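4.2 What listeners say about synth-pop revival records, and what they can hear

The claim that listeners can date a recording by its sound alone turns up often in writing about popular music, usually without much support. A critic hears a gated snare or a chorus pedal and writes that the song "is" 1984, and the reader is expected to agree. We wanted to know how much of that agreement survives once the sleeve, the press notes and the band's haircuts have been taken away. Our answer is: less than the literature would lead one to expect, and we are not sure that what does survive should be called hearing.

The material came from two catalogues. Studis is a small label that puts out new guitar and synth pop with an openly backward-looking style. Hostard is a reissue label, and its records were made in the decade that the Studis bands admire. We cut 200 short extracts, evenly divided between the two, and removed anything with a vocal line that named a place, a product or a year. Each listener heard the extracts in a different order and sorted them into "old" and "new". After each choice they were asked to say, in their own words, what had made up their mind.

The sorting went better than chance, but the reasons given were poor guides to it. Listeners who said they were going by the drums did no better on extracts with prominent drums than on extracts with none. Several spoke of "warmth" as a sign of age and then, a few extracts later, as a sign of modern production trying to sound old. Warmth is a word we would gladly see retired from the subject. It was used for bass, for tape hiss, for slow tempos, and in two cases for a singer the listener simply liked.

A stronger version of the claim holds that fans of a style are better at this than other people. We found some support for it, though it should be treated with care. Fans did well on the Hostard extracts, but many of them may have known the records. We asked about this afterwards, and people are not very good at telling whether they have heard a minor single before. When the extracts that any fan recalled were dropped, the advantage shrank to the point where we would not wish to build anything on it.

We also tested whether a written frame could shift the result. Before a second round, half the listeners read a short review of a made-for-purpose album title, Plondemis, which praised its "rhythms of another age". The other half read a plain track listing. The first group called more extracts old, including Studis extracts they had called new in the first round. The effect was plain enough in the totals – and it was absent in 9 of the listeners, whom we cannot otherwise tell apart from the rest.

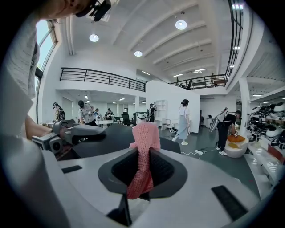

Figure 3. Pink knitted fabric at a black, funnel-shaped mount set in a light grey housing.

None of this shows that period style is imaginary. Tempo, key changes and the length of an introduction can all be measured, and they do differ between the two catalogues. The trouble is that these are seldom the things that critics or listeners point to. They point to texture, and texture is the feature most easily copied by anyone with a laptop and a free afternoon.

Two limits should be stated. The second round was held in February, with fewer listeners than the first, and those who came back were probably the keener ones. The extracts were also short, and a listener given a whole song might well do better. We doubt that the gain would be large, but we have not tested it, and earlier studies that report high scores with full songs did not remove lyrics or check for prior knowledge. Until somebody does both, we would read those scores as a measure of record collecting. Section 4.3 repeats the sorting task with live recordings, where the room gets in the way of almost every cue discussed so far.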